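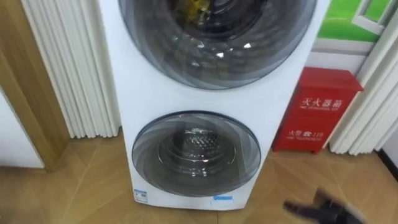 I'd hardly sat down with Hinata Amano when she brought up the glove. "Everybody asks about the glove!" she said, laughing (it was a kitchen glove, and it didn't survive).

Hinata looks after the laundry trials at Grevow, and back in March their humanoid closed its gripper inside the upper drum and wouldn't let go. The arm kept pulling, the door hinge bent, and the stop button took 2 presses. "Two! That's the part that kept me up," she told me. "A bent hinge I can live with."

They went through the logs and found it on run 1163. A wrist sensor had frozen, so the software thought the hand was still open – for 15 seconds, which feels like forever when you're standing there. 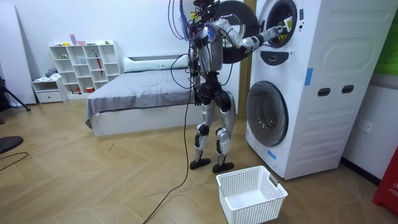 *Reaching into the upper drum at Grevow.*

So what changed? Her colleague Hiyori Imai rewrote the check so a silent sensor halts the arm right away, and they swapped out the button too. They've done over 300 runs with the new setup. I asked if she trusts it now.

"I trust the button," Hinata said. "Ask me about the wrist next spring."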